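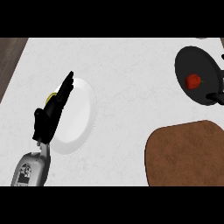

Gristalcombe Kitchen Words

A word list for old handwritten recipes

What this is

Gristalcombe is a list of 3105 words and phrases found in handwritten household recipe books, each matched to something a person could follow today. If your great-aunt told you to bake a pudding in "a smart oven" until it was "done enough," you have come to the right place, though we may not be able to save the pudding.

The list comes out of 98 notebooks, most of them lent by families who wanted them back. A few belonged to people who clearly hoped we would keep them. All were typed up by hand, by Lachlan Ritchie and Calum Galbraith, who still disagree about the word "slack."

What's in the folder

words.csv – the main list, one entry per line
phrases.csv – anything longer than one word, such as "butter the size of a walnut"
books.csv – one line per notebook, with a short note on its condition
disputed.csv – 773 entries we could not agree on
CHANGES.txt – kept up to date until March, and then in spirit

Everything in disputed.csv is also in words.csv or phrases.csv, so don't add the files together and announce that you have found a bigger list. Somebody already did.

Columns in words.csv

id: a number. Gaps are entries we merged or regretted.
term: the word as written, spelling and all. "Sinamon" stays "sinamon."
modern: our best reading, in plain words.
kind: one of amount, heat, time, tool, food, action, mood, unknown.
book: the notebook code, matching books.csv.
sure: from 1 to 3. A 3 means the notebook explains itself somewhere else. A 2 means the recipe works if you read it our way. A 1 means we were tired.
note: free text. Calum's are the long ones.

The "mood" kind was meant as a joke and then filled up. It holds instructions like "with patience" and "do not let Father see." We left it in because people kept asking for it.

A few sample lines

gill | a quarter pint | amount | book DR-04 | sure 3
quick oven | a hot oven | heat | book DR-04 | sure 2
a good while | longer than you want | time | book LX-11 | sure 1
morkus | see below | unknown | book LX-11 | sure 1

About Morkus

Morkus turns up in a single notebook, in a recipe for ginger cake: "add the Morkus and stir well." We have tried reading it as an ingredient, a brand, a spoon and a cat. The family has no idea. Lachlan made the cake without any and reports that it was fine, which settles nothing.

Where the notebooks came from

Two batches make up most of the collection. The Dranine batch (codes starting DR) is from one family and its many cousins, and leans heavily on suet. The Lennox batch (LX) came in a tin trunk and has far more jam in it than any household could have eaten. The rest are coded OT, for "other," a system we thought up in eight seconds and have lived with ever since.

Known problems

Amounts are the weakest part. A "cup" meant whichever cup the writer owned, and the cup is gone. We give no metric figures for these and will not be adding any, however politely you ask.

Oven heats are given in words for the same reason. Please don't turn "a hot oven" into a number and then cite us for it.

Fractions were sometimes lost in typing. If a cake calls for 12 pounds of flour, it was probably a half.

Some cures and tonics are still mixed in with the food. They are marked "do not make" in the note column. Do not make them. Several of the canning methods are also marked this way, and for preserves you should be following a current tested recipe from somewhere other than a trunk.

Loading it

The files are UTF-8 with a header row. Commas inside a field are quoted. One field in phrases.csv has a line break in it, because the original did, and your spreadsheet program will hate it. Lachlan wants it kept.

Using and sharing

Use it for anything you like, with credit to the Gristalcombe list. Scans of the notebooks are not included, and we can't send them, as the families only agreed to the words.

Fixes and arguments

Send corrections with the entry id and your reasoning. A photo of another notebook using the same word beats any amount of reasoning. Claims about "slack" go to Calum. Claims about Morkus go to both of us, at any hour.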